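Semus Bench Arm: What Went Wrong and What We Changed
Project report, group 3
Jingyi Kong, Tae-yang Cheon, Pouran Talebi
Written up by Jingyi

What we were trying to do

Our plan was to get the arm to tidy a messy workbench. You point at an item on the tablet, the arm picks it up, and it puts the thing down in a spot you chose before. We called the control software Semus (Tae-yang's cat, long story) and we were really proud of it, right up until Fri 3 September, when it squashed a plastic cup and then tried to push itself through the bench top.

So most of this report is about that afternoon. Our supervisor, Regula Mösli, said a good fault report is worth more than a demo that works, and I'm choosing to believe her!

The fault

We were on run 11 of the day. The first ten were fine, a bit slow, with one dropped roll of tape. On run 11 the arm came down over the cup and should have stopped 15 mm above the bench to close the gripper. It kept going. The cup cracked, the gripper hit the wood, and the motors kept pushing for 3 seconds before Pouran got to the stop button.

Three seconds sounds like nothing. It's a long time when the thing is groaning at you and you're the one standing next to it (me). I had my hand on the bench to steady a jar, which I shouldn't have had. My hand wasn't near the gripper, but it was inside the area we had agreed to keep clear, and I want that in the report.

Finding the cause

Our first guess was the height sensing, because the cup was clear plastic and we'd had trouble with see-through stuff before. Pouran spent a whole evening on that and it was a dead end. The height reading for run 11 was perfectly good.

Then Tae-yang read through the log line by line and found it. Before run 11 we had restarted the tablet, and when the tablet came back it loaded the old bench height from our first setup in the Flerkthorpe room. That bench is 18 mm lower than ours. The arm believed it had plenty of space left, so it went down 18 mm too far, straight past our 15 mm gap and into the wood.

There was a second problem hiding behind the first. The arm has a force limit that should have stopped it on contact. I had turned the limit way up weeks earlier, when it kept tripping on heavy items, and I never turned it back down. That one is on me.

What we changed

1. The bench height is now saved with the bench name, and Semus refuses to start if the two don't match.

2. The force limit is back to the original value. Heavy items get their own setting, and it clears itself at the end of the run.

3. Hands off the bench while the arm is powered. There is a second stop button at the other end now, so whoever is closest can hit it.

4. We repeated the tests on a properly cluttered bench, with the hat, the sprays, the scoop and all the little bits left out, so the arm had soft, tall and flat things to deal with.

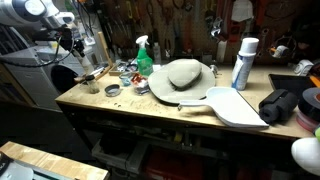 5. Every restart gets written in the log by hand, with initials. Boring, but it would have saved Pouran her evening.

Still open

We haven't tested the new start check with two tablets connected, and I suspect it will get confused. Yufang Guo from the Grukstead group has offered to try and break it for us before the December review. The gripper pads also need replacing, as one has a dent from the bench, and the order form is still sitting in my bag.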